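The round brush and how it is built

A round hairbrush is a cylinder with bristles set into it and a handle at one end. Most of what separates a good one from a poor one lies in the barrel, where heat and tension are applied at the same time, and in the joint between barrel and handle, where cheap brushes tend to fail.

Ghislain Turcotte repaired salon equipment for 38 years before he began writing buying notes for the trade. He sorts round brushes by barrel first. A solid wooden core warms slowly and holds little heat. A hollow metal one warms quickly, passes that heat to the hair wound over it and cools once the dryer is moved away. The second type shortens drying time, but it punishes anyone who leaves the nozzle too close.

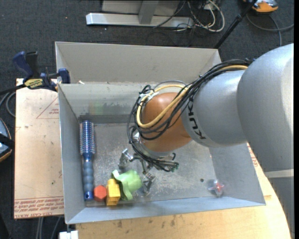 Barrel width is normally measured without the bristles, although some makers include them. The difference matters when a replacement is ordered by post. Yeh lists its medium brush at 38 mm and its large at 52 mm, both measured on the bare barrel. Serken measures from tip to tip, so its 52 mm model makes a noticeably tighter curl than the Yeh brush of the same stated size.

Bristles come next. Nylon pins grip well and rinse clean. Boar bristle gives a smoother finish but holds dust and spray residue, and it should not be left to soak. Mixed sets are common. Turcotte looks for rows that stand evenly along the whole barrel, as a gap of even 4 mm will let a section slip while it is under tension.

Handles receive less attention than they should. Ribbing helps a damp hand to turn the brush without squeezing it, and a small hole at the end allows it to hang between uses. A brush with a hollow barrel should hang or lie flat after washing – standing it upright in a jar lets water run down to the joint, and the glue suffers.

Cleaning is simple enough. Lift out the hair with a tail comb, working along the rows. Wash the bristles in lukewarm water with a little plain shampoo, rinse, and shake the brush with the head pointing down. Solvents will cloud a coated barrel. Loose heads can be reset once with epoxy, provided that the socket is dry and free of old glue. After a second failure, the brush should be replaced.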